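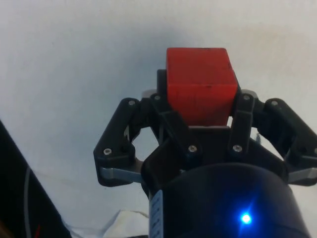 Lieven Michiels asked whether anyone on the late shift had been shown how to stop the arm, or only told. Told, mostly. I've marked it as a fail.

Zinby sorting station, March inspection
Checked by: Begoña Villanueva

1. Stop button within reach of the person loading: PASS
Still too far for anyone working at the baskets from the other side.

2. Cables secured and off the walkway: REPEAT
Same remark as last time. Tape is not a repair.
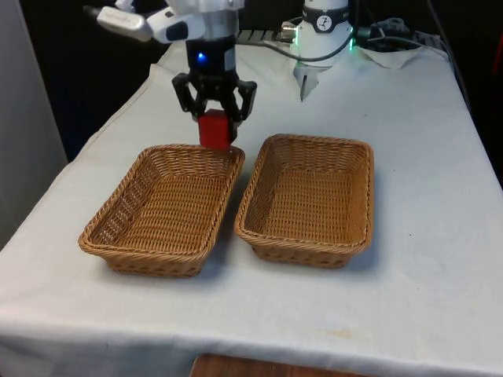

3. Staff know who may enter the work area while the arm is powered: FAIL
I asked 2 people and got 2 answers. The sheet from Senen says "trained personnel", and half the shift thinks that means someone else.

4. Workload reviewed after the change: FAIL
We were promised lighter work. Sem Coppens now stands and watches for faults, then does his old packing as well.

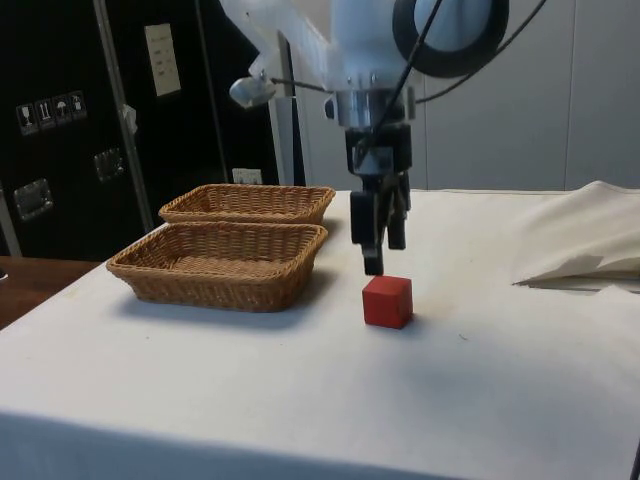 5. Fault log kept: PASS, barely
Last entry is number 59, with no cause given. "Reset, fine" tells me nothing.

Next check once items 3 and 4 have a name against them. Hendrik Meijer has a copy.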